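3.2 Where people put things down

I should own up that I never planned to study tables. Zinash Ejigu and I went into the Ledgate flats to ask about cooking times, and I came out with a notebook full of remarks on where the post goes, who clears it and how long it sits there (one household in Abera Court had a seed catalogue from the August before!). So we added two questions to the survey and went back round all 60 homes.

Most people told us the table gets cleared for one meal a day, and they were quite firm about which one. Mireille Ghanem found much the same in her Murov interviews, though her families ate later and argued more about homework. I've used her word "landing spot" for the bit of table nearest the door.

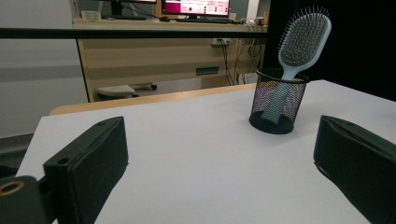
Figure 2. The table as a working surface.

3.3 Asking about clutter without being rude

We got this wrong at first. "Clutter" made people apologise, and then they tidied while we talked, so I switched to "things you're in the middle of" and the answers got longer and a good deal funnier. Five households still wouldn't be drawn, and I've left them out of Table 4.

Contact: Household Surfaces Study, Ledgate | © the authors | Back to top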